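Subject: Re: [everyday-budget] Sinking funds: one account or a bunch of them?

Hi all,

Oh, I have been waiting for somebody to ask this! Sorry for the length, I got going and couldn't stop.

On Saturday a list member wrote:

> I'm finally out from under the car loan and I want to start setting
> money aside for the stuff that sneaks up on me every year: car
> insurance, property tax, the vet, Christmas. My sister has a separate
> savings account for every single one. That sounds like a lot of logins
> to me, but when I keep it all in one pot I end up spending the property
> tax on tires. What do the rest of you do? And how do you figure out how
> much goes in each month? I get paid every other Friday, if that
> matters.

First of all, congratulations on the car loan! That's a huge one. If you can, keep making that payment, only to yourself. You're already used to living without the money and it would be a shame to let it drift off into groceries.

I've done it both ways. When I started I had six accounts at Grudton Credit Union, all with cute nicknames, and I loved it for maybe four months. Then the water heater went, and I had to pull from three of them to cover it, and I could never remember afterward which one I owed what. Two of them also had a minimum balance I hadn't noticed, so I got dinged with a fee on the account that was supposed to be for fees (car registration). Read the small print on yours before you open a bunch.

What I do now is one savings account plus a sheet. The account is at Lurier, separate from my checking at Grudton, and moving money back takes a business day or two. That little wait has saved me from myself more than once. The sheet is a plain spreadsheet with a row for each thing I'm saving toward, and the rows have to add up to the balance. If the sheet says 818 and the bank says 818, I'm happy and I close the laptop. If they don't match, I go find out why right then, while I still remember what I bought.

For the monthly amount, take last year's bill, add a little for the increase that always comes, subtract whatever you've saved already, and divide by the months left until it's due. My car insurance was $497 last time. I'm planning on $521 this year and I've got $100 in the row, so that leaves $421 to go. With five months left it comes to $84.20 a month, and I put in $85 because I like round numbers and the extra can sit there.

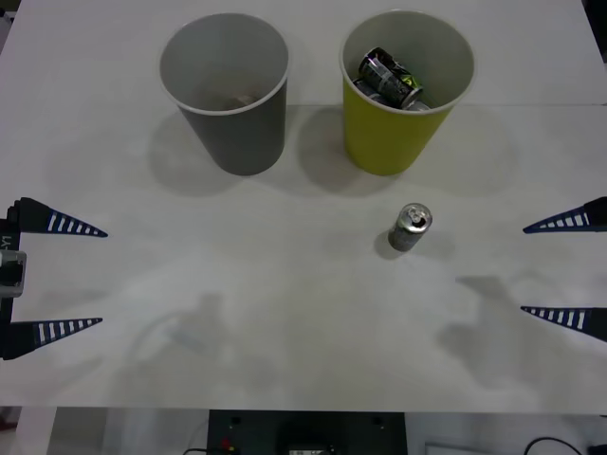 Being paid every other Friday does matter, and in a nice way! You get 26 checks a year, so if you set up your budget on two checks a month, there are two months with a third one in them. I look those up in January and mark them on the kitchen calendar. The first extra check goes to whichever row is furthest behind, and the second is nearly always Christmas – that one I start late every single year, I don't know why.

As for the property tax turning into tires, I think you need a row for tires. I mean it! For a long time I kept "car" as insurance only, and every repair came out of something else. Now there's one row for insurance and one for everything that wears out, and the second one gets a small amount every month whether the car is behaving or not. Same with the vet. I have the yearly shots in one row and "cat does something dumb" in another.

If you really do want the separate accounts, Coutinho Savings lets you split one account into named buckets under a single login. I tried it for a summer and it was good, I just missed my spreadsheet. My neighbor uses the Camia app for the same thing and swears by it, but I haven't tried that one so I can't say how it handles moving money between categories. Maybe somebody else on the list can chime in?

One more thing about starting out. You'll be behind on everything at first, and the monthly numbers are going to look scary, especially for anything due soon. Mine did. I fully funded only the next bill coming and put five dollars in each of the other rows so they'd exist. It took a full year to get all the way around, and then the amounts dropped to something normal, and it was the best feeling – I paid the April tax bill in one go and went out for pancakes.

I'm happy to send a blank copy of my sheet to anyone who wants it. It's nothing fancy and the colors are terrible. Write me off list so we don't clog up everybody's inbox.

Also, what's due first for you, the insurance or the property tax? That would change what I'd put in first.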